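Sitberg Leadrein
Hand-drive teaching kit for wheeled street robots

Product | What's in the case | Teaching a route | Buyers' comments | Spares

The Leadrein is a handset, a receiver and a small amount of software, and it exists so that a person can drive a robot down a street the way they would like it done in future. The robot remembers. You may wish to bear that in mind before showing off.

We make it for delivery carts, patrol bots and anything else with wheels that has to share a road with residents. If your robot has legs, the Gandura people down the corridor will talk to you at length. They are very keen.

TEACHING A ROUTE

Stand behind the robot, hold the trigger, walk. The handset has one stick for steering and one wheel for speed, and the software stores both along with everything the cameras pick up. Letting go of the trigger stops the robot. Throwing the handset also stops the robot, though we sell more handsets that way.

A street with a parked car on one side and trees down the other is a good first lesson. Long, dull and open ahead is what you want for the opening runs.
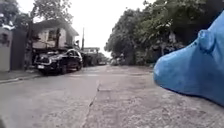 Drive it three times at walking pace before trying anything clever. The first pass is always wobbly, so the software lets you throw it out with one button, marked Forget. Man-lok Wu in our workshop wanted it marked Shame and was outvoted.

Keep your line steady. People drift towards the middle of a road when there's no traffic, and a robot taught by a drifter will drift for the rest of its working life. Pick a distance from the kerb and stick to it. If you have to go round a parked vehicle, start your turn early and finish it late, as if there were an aunt in the back holding a trifle. 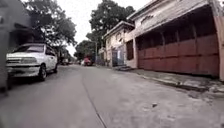 Cracks, seams and small stones deserve a decision. Either roll over them every time or steer round them every time. Mixed lessons produce a robot that slows down, dithers and then does both. If you do change your mind halfway along a street, press Mark on the handset and say so out loud; the microphone files your remark next to that stretch of the run. Please be aware that it files all your remarks.

Correcting is done in the same way. Let the robot drive itself, keep a thumb over the trigger, and take over when you don't like what it's doing. The software treats the moment you grabbed it as the interesting bit and gives it extra weight in the next training round.

WHAT'S IN THE CASE

Handset with wrist strap (use the strap)
Receiver, fits Trosano and Nwankwo bases without an adaptor
19-pin cable
Two batteries, 12 hours each
Software licence for one robot
Printed manual, 30 pages, four of them useful

Range is 600 metres with a clear view. We'd still rather you walked with it.

Not included: the robot, the street, or permission to use the street.

BUYERS' COMMENTS

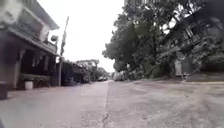

Wai-kit Peng: Does what it says. Our cart had learnt to hug the kerb from me and to avoid the kerb from my colleague, so we now have one driver per route and it has settled down. The speed wheel is too light. I'd pay extra for one with some resistance in it.

Reply from Sitberg: The stiffer wheel is on the spares page from March. You will indeed be paying extra.

Maya Darwish: Correction mode is the reason to buy this. Manual could be shorter. Is there a left-handed version?

Reply from Sitberg: Undo the two screws on the back and swap the stick and wheel over. It's on page 12, which we accept is one of the others.

SPARES

Handset, stiff speed wheel, wrist strap, battery, cable. Order through the usual form and give the number on the underside of the receiver. Handset repairs go to Tsung-han Tam, who would like them sent without the mud.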